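Flurker halts Liler withdrawals again, second time since September

Withdrawals of the Liler token are frozen on Flurker as of early this morning, the exchange said in a short notice on its status page. Deposits too. Trading still open, but the spread is ugly.

The notice blames a "wallet sync issue" after a node upgrade. No word on when it'll be fixed. The last freeze, back in September, was supposed to take 2 hours and took 6.

Price reaction was quick. Liler dropped from 159 to 156 on Flurker in the first few minutes, then slid a bit more before buyers showed up. On Orkarance, where withdrawals work fine, it hardly moved. That gap is what traders are watching now. Normally somebody would buy on the cheap side, move the coins over and pocket the difference, but you can't do that when teh coins are stuck.

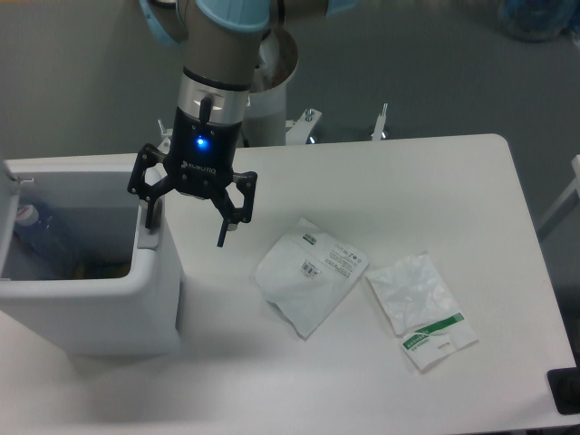
Orkarance says it has seen no problems with its own Liler wallets and isn't planning any pause. It did raise the number of confirmations needed for incoming deposits, to be safe. Expect those to be slow.

Chuang, the wallet app, posted a banner telling users that balances held in the app are not affected. Only coins sitting on Flurker are. Transfers already sent out before the freeze should show up as normal, and if the status says "pending" they may get canceled and credited back to the account. Check before you send again.

Holders on the Flurker forum are not happy, mostly about the timing. Staking rewards get paid out tonight and its not clear if those will be delayed as well. Flurker's support desk hadn't answered our email by noon.

We'll update when withdrawals are back on.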